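Live Music and Big Events: Notes for Unit 4
The Stadium Concert as Part of a Race Weekend

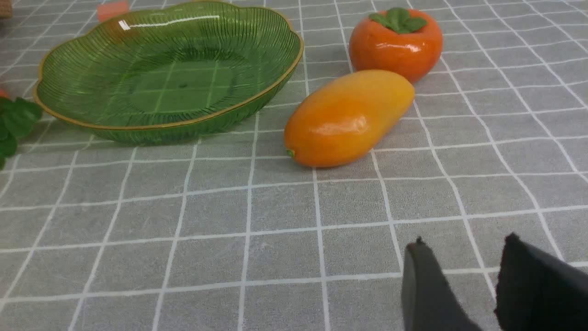 Where we left off

Last time we looked at the stand-alone tour date, where one act sells one night and everything in the building serves that act. Now we get to the fun part: what happens when a rock band plays at the end of a day of motor racing, on a site built for cars! I love this topic, because almost every rule from Unit 3 bends a little, and a few of them snap.

Keep your Unit 3 sheet handy. We'll be using the words "hold," "call time" and "changeover" without going back over them.

Who the crowd is

At a normal concert you can assume that people bought the ticket for the band. At a race weekend you have at least two crowds mixed together. Some came for the cars and will stay for the music if it's easy. Others bought the race ticket mainly to see the headliner and have spent the afternoon looking for shade. They want different things from the evening, they arrive at the stage at different times, and they react differently to a delay (the band's fans will wait, the race fans mostly go and find dinner).

So the set has to work for both. Listen to live recordings from festivals and compare them with recordings from an act's own tour. The festival set is usually shorter, the well-known songs come earlier, and the long talking bits between songs shrink. Pay attention to song number 2 especially. It's often a big single, and it's there to stop the people who are drifting past at the back.

Our running case: the Jostwood weekend

We'll use the Jostwood circuit for the rest of the unit. The stage is on the infield, the promoter is Provon, and the two acts are Tela (support) and Abubakar (headline). Abubakar is a four-piece, in case the name makes you think of a solo singer. Every year someone writes a whole answer about a solo singer.

The plan on paper gives Tela 38 minutes and leaves 18 minutes for the changeover before Abubakar goes on. Look at that changeover number and let it sink in. At an arena you'd want more, and at an arena the drum riser doesn't have to come across a service road.

What moves when the race runs late

Races run late. Rain, a crash, a long stop to fix a barrier, and suddenly the evening has slid. The promoter can then do one of these:

Push everything back. Fair to both acts, but the site has a noise curfew, and the curfew doesn't move.

Cut the support set. Very common, and rough on Tela, who may have traveled a long way to play to the biggest crowd of their year.

Shrink the changeover. Tempting! It only works if both bands share a drum kit and amps, and that has to be agreed weeks ahead. You can't spring it on a crew in the dark.

Trim the headliner. Last choice, and check the contract first. Many deals tie part of the fee to a minimum set length.

In class we'll run the Jostwood evening with the race finishing late, and each group will take a different side: promoter, support, headliner, circuit. Please read your side's page before you come. It goes so much better when people have a position to defend, and last May's group got wonderfully heated over a shared drum kit.

Sound on an open site

An infield stage has no walls and no roof to push the sound back, so the low end disappears quickly and the wind carries the high end off to one side. Delay towers help, but sight lines for the race come first and the circuit will say no to some of the best tower positions. Then there's the noise floor. Generators, helicopters and support trucks are all still running during the first few songs. A quiet acoustic opener can be beautiful in a theater and completely lost out here.

Try this at home: play a song you know well on a small speaker outdoors, walk away from it, and write down which instrument drops out first. Do it again with a different kind of song. Bring your notes!

Terms to know for next time

Bundled ticket: one price covering both race and concert.
Infield: the ground inside the track.
Curfew: the hard stop for amplified sound.
Backline: amps, drums and keyboards on stage.
Radius clause: a limit on other shows nearby, before or after the date.

Reading

Course pack, the chapter on bundled tickets, plus the Provon running order for Jostwood. Mark every point on the running order where a decision by the circuit could change the length of a set, and bring the marked copy with you.

Notes revised August 3, 2024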